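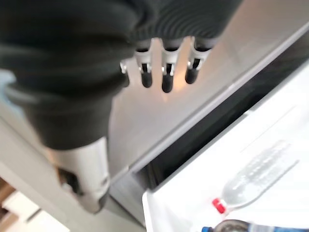 Moving my fridge things to the new flat in Destlow this October. I begin with the drawers, because the shelves are easy. The white inside has a raised rim on the left, and crumbs like to live along it. Old toothbrush, warm water, 30 minutes.

Print this page

Next, the drinks. I keep the cola lying down. 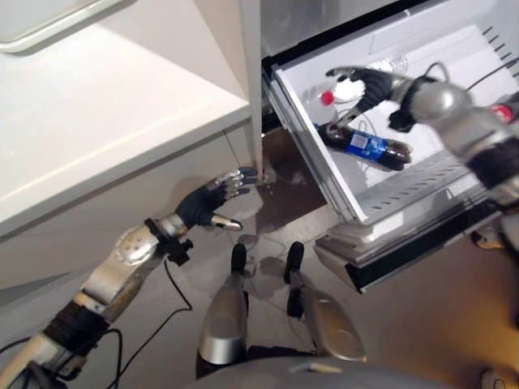

Blue label, red cap, pulled-out drawer.

Bottles go in the esky last, below the 450 g yoghurt.
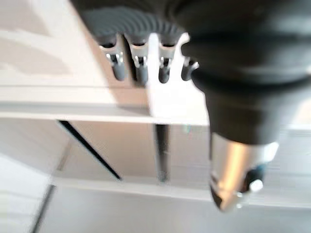

Gronow replied that a tea towel between the bottles stops the rattling. Thanks mate, I will try it!

E-mail this page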